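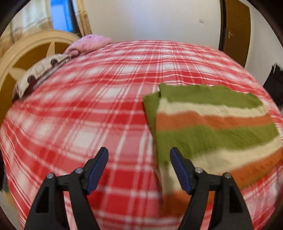
Fig. 1. Plaid blanket, striped towel. Two pattern types, see section 2.

TEXTILES FOR HOME: PATTERN AND CLOTH
Notes for week 4

Reading for next time: course pack, the chapter on weaves. Skip the dye part, we get to it in January.

1. Warp and weft, again

Quiz showed people still mixing these up. Warp = threads held tight on the loom, run the length of the cloth. Weft = goes across, over and under. Selvage = the finished side edge, runs the same way as the warp. If you have the selvage you know which way is which. If not, tug. Warp usually gives less.

Plain weave: over one, under one. Sheets, muslin, most shirts.
Twill: over two, under two, shift by one each row. Gives the diagonal line. Denim, a lot of wool plaids.
Satin: long floats, few crossings. Shiny, snags easy.
Pile: extra yarn standing up or looped out of a ground cloth. Terry, velvet, corduroy. Terry is loops left whole, velvet is loops cut. Some bath towels are terry one side and cut the other.

2. Stripes, checks, plaids

Stripe = color change in one direction only. Can be in the warp (set up once, runs forever) or in the weft (weaver changes yarn as they go). Weft stripes are easier to change your mind about.

Check = two colors, same width both ways, even squares. Gingham is the one everybody knows. Where the colors cross you get the in-between shade.

Plaid / tartan = bands of different widths crossing. The order of colors is called the sett. Write a sett as color letter + thread count, e.g. R8 W2 R8 W4. Read to the pivot then back again if its a mirrored sett. Not mirrored = just repeats from the start.

Stripes stay quiet on a small piece, plaid needs room. Cut a big sett down to a pillow and you may lose half the repeat. Measure the repeat BEFORE buying yardage.

3. Woven in or printed on

Flip it over. Woven pattern shows on both sides, printed is usually pale on the back. Pull a thread from the edge too: if one thread changes color every inch, probably printed (or space-dyed, ask me). Printed plaid often sits a bit off the grain, and you can't fix that by pressing.

4. Shrinkage

Wash the sample before you measure anything. Cotton moves most on the first wash, then settles. Wool will felt if it's hot and knocked around. Formula:

shrinkage % = (before - after) / before x 100

Do warp and weft seperately. They are almost never the same.

5. Rub test

The Ukel samples are rated to 3000 rubs, fine for a bedspread, low for a sofa. Isteck and Priltlow cloths come with no rating so treat as decorative until tested. Pilling is a different test, don't put it in the same column.

6. Assignment

Pick 2 cloths from home, one striped and one plaid or check. For each:
- weave, best guess and why
- sett or stripe order, written out
- woven or printed
- width of one full repeat
- care label copied word for word

Swatch or a clear drawing, either is ok. Turn in on the Seyoum page by Sunday, 8 pm. Late ones lose 2 points.

Lab is open for loom time after class. Bring your own scissors, ours are dull. Paper scissors stay out of teh cloth drawer please.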